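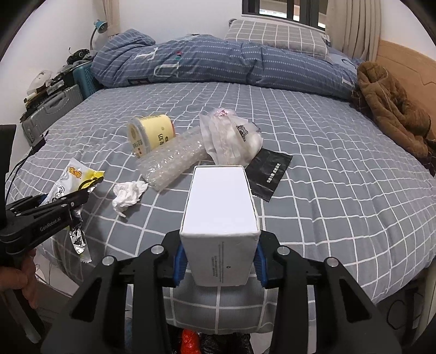
Bello Okoro wrote to the list:

> Before I start on the spare bed again, can someone settle the
> order of work? Last time I did the rubbish first and still had
> snack packets turning up under the duvet at eleven at night. I
> have small boxes, bags, tins, bubble wrap and clothes all on one
> sheet. Also, does bubble wrap count as packing or as rubbish? The
> Pultness notes say one thing and the Clirnis notes say the other.
>
> Bello

Bello,

The two sets of notes differ on bubble wrap because they were written for different purposes. Pultness assumes you are clearing a room for good. Clirnis assumes you will be posting things on within the month. Decide which applies to you and the question goes away. If any of your small boxes are leaving the house, keep the wrap until the last one is taped.

As to order, I use the following for a bed or any other flat surface with bedding on it.

1. Push the duvet up to the head of the bed and leave it there. Shake it first. Most late packets come out at this point.

2. Take coats and jackets off the bed altogether. Check the pockets before hanging them up.

3. Food next. Split it into opened and sealed. Opened food goes to the kitchen or the bin the same evening. Sealed food can wait in a single bag, but write the earliest date on the outside.

4. Tissues and torn wrappers into one bag. Crumpled carrier bags are not rubbish until you have felt inside them. I lost a charger lead that way in February.

5. Boxes last. Stand them upright in a row with the printed side towards you. A plain white box tells you nothing once it is in a cupboard, so pencil the contents on one end.

6. Strip the sheet, gathering the corners to the middle so that crumbs stay in it.

On parcel labels: anything with a code or an address on it should be peeled off or cut out before the bag goes for recycling. Soft plastic with a paper label attached is refused at our collection point. Foil-lined snack wrappers are refused as well and go in general waste. Yours may differ, so look at the sign.

Sizes, as you asked off list. The Torvik crate measures 40 by 50 cm and is 30 deep, and takes small boxes in two layers. The larger Tuvlow crate is 80 long, and I do not recommend it for this. Filled with boxes it is awkward to lift off a mattress - the mattress gives and the crate tips towards you. Two Torviks are easier to handle and fit side by side on a standard wardrobe shelf.

For bubble wrap you are keeping, roll it tightly with the bubbles inwards and put one rubber band at each end. Do not fold it. A 300 mm roll will stand in the corner of either crate. Offcuts shorter than your forearm are worth using as padding straight away, as they never roll properly.

One correction to my message of last Saturday. I wrote that tins and tubs should be packed on their sides to save height. That holds for sealed tins only. Tubs with push-on lids should stand upright, particularly powders. Please amend your copies if you printed it.

I have not tried the Clirnis vacuum bags for duvets and would be interested in figures from anyone who has, chiefly how long they hold before air gets back in.

Print this message | E-mail this message
Previous | Next | Thread | Author | List home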